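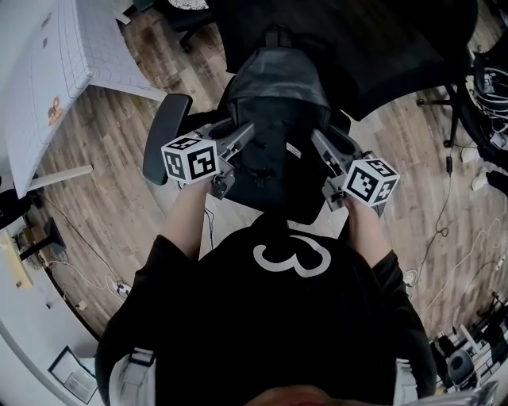 Issue 4 – Page 2

In Praise of the Slow Set-up

Give me a pair of hand-held grippers with marker cubes on top and I will happily lose a whole afternoon! At Gemeo we look after 2 of them, one for each hand, and I have come to think the dull part of the work deserves the most love. I mean the checking.

People want to start recording straight away. I say sit down first. Pick an office chair, hold both grippers out in front of you and see how your arms feel – then look at the cubes. Are the black patterns clean? Is each cube square on its mount? A cube that sits slightly crooked will spoil 200 recordings before lunch, and we learned that the hard way in August.

My colleagues at Sillau would rather fix such things in software afterwards. They are clever people and I think they are wrong. Four screws and a soft cloth are quicker, and you get to know your machine so well! I'd put that job first on everyone's list, new starters and old hands alike.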